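# White Sheets, Slow Mornings

Plindora, out of season. A town of 2000 people, one bakery, one bus. And a linen trade that was meant to have died in our grandparents' time and didn't quite.

I came for the bleaching fields. Mostly gone now — a car park, a school, a strip of grass by the river where the cloth used to be pegged out in rows. What's left is the guesthouses. Every one of them still does its own bedding. Ask why and you get a look, as if you'd asked why they boil their own kettles.

The Pullar is the oldest. Tall, narrow, stairs like a ladder. Breakfast at seven whether you want it or not. Sheets so stiff the first night that I lay there like a letter in an envelope. By the third night, wouldn't sleep in anything else.

Plain white cloth gets no credit. No pattern to admire, no colour to match. You only notice it when it's bad — thin, shiny, full of little bobbles by spring. Good stuff goes the other way. It starts out hard and gets softer for years, and then one day your foot goes through it and you cut it up for tea towels.

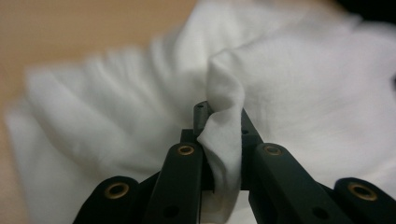

## What the mill knows

Tulard is the last working mill in the valley. Two looms running the morning I went, the rest under covers. Loud. You feel it in your teeth before you hear it. They weave sheeting, some tablecloth, a bit of heavy stuff for aprons, and sell most of it within a day's drive.

Prices? Not cheap. A double sheet costs more than my room did. The mill shop has a seconds bin by the door though, and the seconds are where the locals go. A slub here, a wonky selvedge there. I bought a flat sheet with a fault I still havent found.

They'll talk about water for as long as you let them. Soft water from the hill, hard water from the town supply, and never the two in one wash. Vinegar comes up a lot. So does sunlight. Fabric softener doesn't come up at all unless you raise it, and I'd advise against it.

The order book is fatter than it was, I'm told. Younger buyers, small hotels, people who've thrown out one too many sets that went grey. Still a thin living. The roof wants doing and the roof has wanted doing for years.

## Folding, and other arguments

Every house has a method. At the Pullar it's halves, halves again, then thirds, edges inward so the shelf looks tidy. At Georgiev, the guesthouse across the square, they roll. Each thinks the other is mad.

Ironing splits people too. Georgiev irons only the top third, the bit that turns down over the blanket. I thought that was laziness until I tried it at home. Now I think it's the best idea in the valley.

Drying is the one thing they agree on. Outdoors, always, even in a wind that would take your hat. Take it in slightly damp, give it a good tug corner to corner, then leave it alone.
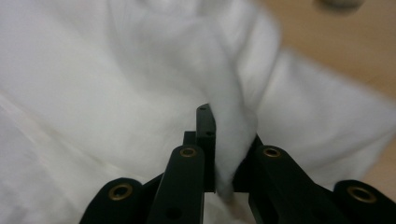

## Getting there and staying

The bus is the 526, from the station. Runs every 2 hours, less in winter, and the last one back leaves before supper so plan on stopping the night. August is busy — the river, the market, half the county in shorts. I'd go in spring instead.

Rooms at the Pullar are small and warm. Georgiev has the better beds and the worse coffee. The mill shop is some 200 steps up from the square, no rail for the last bit, and closes for lunch without telling anyone. Bring a big bag. Bring cash, teh card machine was broken when I was there and no one seemed in a rush about it.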